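Gripper Test Operator (part-time, fixed term, Udlow)

Haberkorn is looking for one patient person to help us find out which hand is worse.

We compare end effectors for household robots. At the moment that means a gripper on one side of the argument, a multi-fingered hand on the other, and a great deal of fruit in between. The task is easy to explain: get the fruit out of the refrigerator and into the basket. You have been doing it since you were four. Please try to keep this to yourself around the controllers team, who have been at it since November.

The position is 18 hours a week for 11 weeks. Pay is by the hour, monthly, and arrives on time, which several of us checked before signing on.

What you would do

Set up each trial from a printed card, run it by teleoperation, and write down what happened. Then put the fruit back and do it again. The plan calls for 3,488 trials, shared among the operators, and the plan has so far resisted all attempts at negotiation.

Swap end effectors between blocks and run the calibration routine. We will teach you this. It takes a morning, plus a second morning when you find out which step you skipped.

Score the trials. "Dropped," "squashed" and "let go too early" are separate boxes on the form, and Friederike Diekmann will want to know why you ticked two of them.

Buy fruit. Wax fruit was tried once and is not discussed.

What we need from you

Steady hands, decent eyesight, and legible notes. You should be able to stand for a couple of hours at a stretch and lift 20 pounds. Some experience with teleoperation, lab work or kitchen work helps. A robotics degree is fine too, and we won't hold it against you. You must be willing to record a bad result for the hand you personally like better. Everyone ends up liking one better.

The workspace, with pomegranate and with apple: 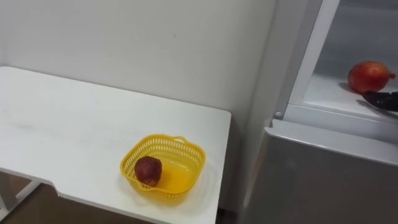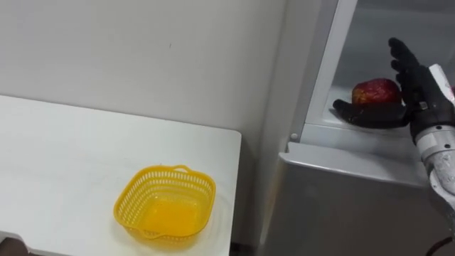 Shifts run from 8:30 a.m. or from 1 p.m., your choice, though the afternoon crew gets the better radio station. The lab is in the Parkach building, second floor, and the elevator works on most days. Parking is free if you don't mind gravel.

To apply, send a resume and one paragraph about the most repetitive thing you have ever done willingly to Sabina Trnka, quoting reference 359. Cover letters are optional and will be read by someone eating a test apple. Shortlisted candidates will be invited in for a paid two-hour tryout on both hands. Remote work is not available, for reasons the fruit makes fairly clear.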